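# Smiley bins say "Hello" to the Yeoman Street hall in Hirnavton
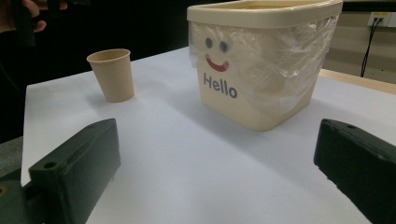 *One of the new desktop bins, lined and ready, with a paper cup beside it.*

2026-01-28

The big shared hall on Yeoman Street has a new set of bins, and they are a delight. Forty tabletop bins went out this month across the craft room, the reading corner, the tea counter and the two meeting rooms upstairs, and each one has a friendly face on the front: two dark blue eyes, a curved red smile and the word "Hello" underneath.

If you've been in for a hot drink lately you have probably met one already. They're cream-colored plastic, a rectangular shape with a thick rim, and they sit right up on the tables where people are working. The old setup was a handful of tall floor bins by the doors, and anyone who has tried to cross the craft room with a fistful of paper scraps (or worse, glitter) will remember how well that went. Now you just reach over!

The bins are part of Tundance, the hall's winter tidy-up, which started right after the holidays and runs until the end of March. Tundance has already given us the repainted coat hooks and the sorted-out board game shelf, with every game back in its own box for the first time in ages. The bins are the piece people have been talking about most, though, and it's easy to see why. It is hard to leave a crumpled napkin on the table with that little face looking at you.

## How the liners work

Every bin gets a clear plastic bag, folded over the rim and pulled down the outside. Clear was the favorite when we tried a few kinds in the fall. You can see the smile through it, for one thing, and you can tell at a glance what has gone in. The bags are a generous size for the bins, so expect some wrinkles and some extra length hanging down the front. If yours has slipped, give it a tug back over the rim. Spare liners are in the second drawer at the tea counter, under the dish towels, and there's another roll in the supply closet upstairs next to the poster paper.

To change a full one, gather the top of the bag, tie it and carry it to the large bins in the back hallway. Put a fresh liner in before you leave the table. Please don't stuff a second bag on top of the first. We found three layers in one of the reading corner bins last week, and it took longer to peel them apart than it would have taken to empty the thing three times.

## What goes in

The tabletop bins are for ordinary small trash: wrappers, used napkins, thread ends, dried-up glue sticks, tape. Paper cups can go in too once they're empty. Please finish the drink or pour it down the sink first. A half cup of cold cocoa makes for a sad liner, and on the second day the one by the window had to be rinsed out twice.

Some things still belong elsewhere:

- Clean paper and cardboard go in the flat crate by the printer.
- Batteries go in the jar at the front desk.
- Food scraps go in the lidded pail under the tea counter sink.
- Needles, pins and blades go in the metal tin in the craft room, never in a bag.

That last one matters a lot with thin plastic liners and with the younger crafters who help clear up after the morning session.

## Paid for by cake

The money for the bins came from the December bake sale, which had 31 tables and was the busiest one the hall has ever held. We sold out of ginger cookies before lunch, and the lemon bars didn't last much longer. Thank you to everyone who baked, bought, carried folding chairs or stayed late to sweep. There was enough left over to buy liners through the spring and to replace the wobbly step stool in the supply closet, so that's gone at last too.

## Names for the bins

Here's the fun part. The children's reading group has decided that a bin with a face ought to have a name, and they have been collecting suggestions in a shoebox at the front desk since the bins arrived. By this morning the box held 108 slips. Some are beautifully lettered, some are mostly drawings, and quite a few are for the same name, Flarna, which seems to have started at one table in the craft room and spread from there. The tea counter bin is already called Flarna by half the people who use it, so the others may have some catching up to do.

You can add a suggestion until the end of the month. One name per slip, please, and write clearly. The reading group will pick their favorites at their next meeting, and small name tags will be tied on after that. The tags will go on the back, so the faces stay clear.

## Still to come

Eleven of the forty bins are being held back for now and will go out when the upstairs tables return from being sanded. Until then the meeting rooms have one bin each, and groups of more than a few people may want to borrow an extra from the shelf outside the craft room. Just bring it back at the end with a fresh bag in it.

The next Tundance job is the big cupboard under the stairs, which holds the parade costumes, a great many extension cords and at least one artificial tree. Sorting starts the first week of March, at 10 in the morning, and anyone who likes untangling things is warmly invited. Wear old clothes. There will be soup, and leftover ginger cookies from somebody's freezer if we can get hold of them.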